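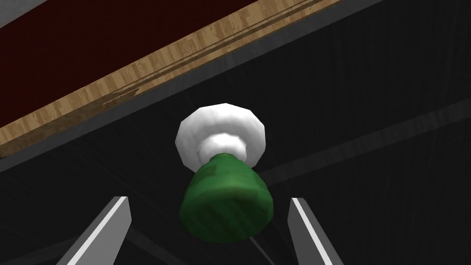

Segundo a equipe da Pivside, o planejador do Ziritik perde tempo demais ao recalcular a aproximação quando a pose estimada varia poucos milímetros. A observação procede em parte e orientou esta avaliação da versão 3, distribuída pela Prultotbridge.

Foram executadas 400 tentativas de preensão em simulação, com objetos de perfil curvo, entre eles uma peça verde de topo branco arredondado, e garra de dois dedos. O registro completo reúne 2.382 replanejamentos, concentrados na fase final de aproximação. A elevação da tolerância angular reduziu a ocorrência, sem alteração perceptível nas trajetórias.

O módulo de percepção é bem documentado. O editor de restrições, ao contrário, não permite desfazer alterações e exige reinício a cada troca de modelo.

Recomenda-se a adoção pelo laboratório de Seixas, com revisão da licença em novembro.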